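Speaker notes: Clamps, clocks and other small trouble
Makers' evening, Mon 24 July, upstairs room at Gekby

Hi everybody, thanks for coming up all those stairs. (Wait for the chairs to stop scraping. Water bottle goes on the left, NOT next to the laptop.)

Start with the question: who here has a clock at home that stopped and is still hanging on the wall? Hands up. Keep them up if it's been more than a year. OK, that's my audience.

I got into this because of my aunt's kitchen clock. I took it down to change the battery, the battery made no difference, and then it sat in a drawer in pieces for so long that I forgot which pieces went with it. When I finally bought a new movement it cost less than lunch. I was annoyed with myself for weeks!

So tonight is clock movements, the little square box on the back of pretty much every cheap wall clock, and how you hold the thing while you work on it. The holding is the part I get the most mail about, so I'm giving it most of the time.

First, the parts, quickly. There's the housing, which is the square box. There's the spindle that comes up through the dial. There's a small nut that pulls everything tight against the dial. And then the hands: hour goes on first, minute next, second hand last of all. Pass the Cletel box around now, there are loose movements and hands in there, please touch them, that's what they're for. Please do not flick the second hands across the room. Faizal, I'm looking at you.

Why hold it at all? Well, try it with your fingers. You've got one hand around the box and the other is trying to push a hand down onto a spindle, and the box rolls. You tighten your grip, your thumb lands on the minute hand, and now the minute hand has a bend in it. I've bent so many. I used to hold the movement between my knees, which I don't recommend to anyone.

What I do now is lay an ordinary C-clamp flat on the table and use it like a tiny vise. You don't clamp anything to the table. The clamp just lies there on its side, and it's heavy enough to stay put for light work.
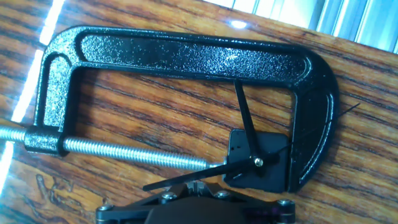

Two things go wrong for people the first time. One is pressure. It's a plastic box with plastic gears in it, and a C-clamp is built for squeezing lumber. Turn the screw until it touches, then a little bit more, and stop. If you can nudge the box with one finger and it doesn't slide, you're done. If you hear a creak, back off right away and hope.

The other is where the screw lands. You want it in the middle of the side of the box. Too high and the box tips up toward you, too low and it tips the other way, and then you're pushing the hands on at a slant and they'll scrape each other at every pass. Get down to table height and look along it. I know it feels silly. Do it anyway.

(Tell the Sumampouw story here, short version. The hallway clock that stopped every day at the same spot, me blaming the battery, then the wall, then the weather. It was the minute hand catching on the hour hand. Took me a whole evening to find and a second to fix.)

Question I always get: can I use a spring clamp? You can. I don't love it, because you can't choose how hard it squeezes. With a screw you get to decide. Fitriani Ismail wrote to me after the last talk to say she sticks a scrap of felt on each jaw, and I've been doing that at home ever since for anything with a shiny case. Thank you Fitriani, if you made it tonight, wave! 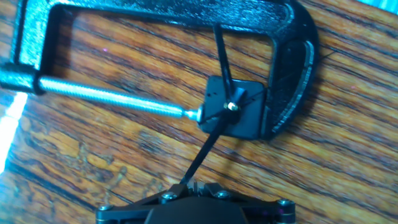

C-clamp lying flat, clock movement between the screw tip and the fixed jaw.

OK, the nut. Most of the ones I buy are brass colored, and they're soft, so don't go at them with big pliers. Finger tight, then a small turn with the right size wrench. If the dial still spins, a bit more. I keep a wrench just for this in an old Purier tin, along with every spare nut I've ever rescued. There are 73 in there. Yes, I counted, it was raining.

Then the hands. Set all of them to twelve as you put them on. Press straight down, with your fingertip right over the center. After that, turn the minute hand slowly all the way around with the setting wheel, or with a fingertip if you're careful, and watch for touching where the hands pass. The long ones are where you'll get trouble, they sag and they swing and they catch on your sleeve. Roll your sleeves up! I should've said that at the start.

(Check the time. If it's past half, skip the pendulum part and go straight to the tables.)

Your turn. There are 27 movements in the tray by the window, so share if we run short, and clamps are in the crate under it. Pair up with somebody you didn't walk in with. One person holds the clamp steady, the other one does the hands, then swap. Batteries stay out until the end, please.

I'll walk around. If you bend something, call me over and I'll show you how to flatten it between two sheets of card. Coffee's in the back, and the lid on the big pot sticks, so pull it toward you.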